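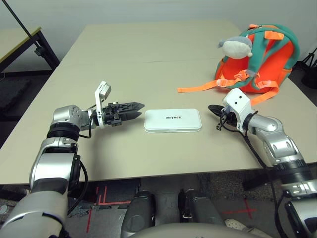 Room and stock check for the young people's contraception and sexual health drop-in, Iden Road Health Centre, Vancombe. The check covers the consulting room, the waiting area, the store cupboard and the stock held in each. It is done before the first session in September and repeated each month. Items are marked Yes, No or N/A, and a comment is required for every No. Work surfaces need closer attention this time: a table top made of two panels, such as the beige one with the faint seam across its far half, is to be wiped along the join as well as over the flat areas, and any small case standing on it is to be lifted and the surface under it wiped too. Forms go to the clinic lead, Uyên Thái, by the end of the working day.

Checked by: Toàn Mạc
Start time: 8 am
Room: Bíró Room (ground floor)

1. Privacy and access

1.1 Consulting room door closes fully and locks from inside. Yes
1.2 Staff can open the door from outside in an emergency. Yes
1.3 Conversation at normal volume cannot be understood from the waiting area. No
Comment: Words can be made out from the two chairs nearest the door. Chairs to be moved to the opposite wall. Door seal is worn at the bottom corner on the hinge side and should be replaced. Until then, use the radio in the waiting area.
1.4 Blind on the consulting room window covers the full width of the glass. Yes
1.5 Signs on the main corridor direct visitors without naming the service. Yes
Comment: Agreed wording is "Room 2". The older sign at the side entrance still gave the full service name and has been taken down.
1.6 Step-free route from entrance to consulting room is clear. Yes

2. Condoms and lubricant

2.1 All packs within expiry date, checked on the individual foil as well as the box. No
Comment: One opened box in the store cupboard had foils from two batches mixed together, the older batch out of date. The whole box has been withdrawn. Do not top up an open box from another.
2.2 Packs carry a recognised safety mark. Yes
2.3 Stored away from radiators, direct sunlight and sharp objects. No
Comment: Display basket was on the windowsill. Moved to the shelf by the scales.
2.4 Latex-free type in stock and labelled as such. Yes
2.5 Lubricant supplied is water-based or silicone-based only. Yes
2.6 Stock level matches the sheet. Yes
Comment: 700 on the sheet, 700 in the cupboard after the withdrawn box was entered as waste.

3. Tests and sample kits

3.1 Pregnancy tests in date, foil intact. Yes
3.2 Test instructions kept with the tests and matching the brand in stock. No
Comment: The leaflet in the drawer was for the previous brand, which had a different reading time. Removed. Copies of the current leaflet are now in the front of the drawer.
3.3 Chlamydia and gonorrhoea kits complete (container, form, bag, return label). Yes
Comment: 57 kits opened for label check and resealed with clinic tape.
3.4 Samples awaiting collection held in the closed box, out of public reach. Yes
3.5 Toilet used for samples has a shelf, soap, paper towels and a working lock. No
Comment: Lock works. Soap dispenser was empty and has been refilled. Add to the cleaner's list.

4. Medicines and clinical equipment

4.1 Medicine cupboard locked when room is not in use, key signed for. Yes
4.2 Emergency contraception in date, both types held. Yes
4.3 Storage temperature recorded on every working day since the last check. No
Comment: Two entries missing. The Cillinis thermometer in the cupboard stores minimum and maximum readings, and both were within range. Staff are still to write the reading down each morning.
4.4 Blood pressure monitor has a current calibration sticker. Yes
4.5 Large and small cuffs available. Yes
4.6 Sharps bin assembled correctly, dated, below the fill line and off the floor. Yes
4.7 Couch cover intact, paper roll fitted. No
Comment: Short split in the cover at the foot end. It cannot be cleaned properly in this state. Couch not to be used until the cover has been replaced. Reported to estates.

5. Information and safeguarding

5.1 Confidentiality poster displayed, including when information may have to be shared. Yes
5.2 Leaflets in current edition. No
Comment: Old implant and injection leaflets removed from the rack. Reorder both.
5.3 Safeguarding contact sheet on the inside of the cupboard door, numbers tested. Yes
Comment: Out-of-hours number rung and answered.
5.4 Panic button tested with reception. Yes
5.5 No patient records, labels or forms left out on desk or printer. Yes

Actions outstanding

Door seal (1.3): estates
Couch cover (4.7): estates, before any session that needs the couch
Daily temperature entries (4.3): all clinic staff
Leaflet order (5.2): Toàn Mạc

Reviewer's note, Uyên Thái: 2.1 is a repeat of last month's finding. Open boxes will now be labelled with the batch number and expiry date on the front. Item 4.7 must be closed before implant fittings are booked in. The remaining items can be closed at the next monthly check.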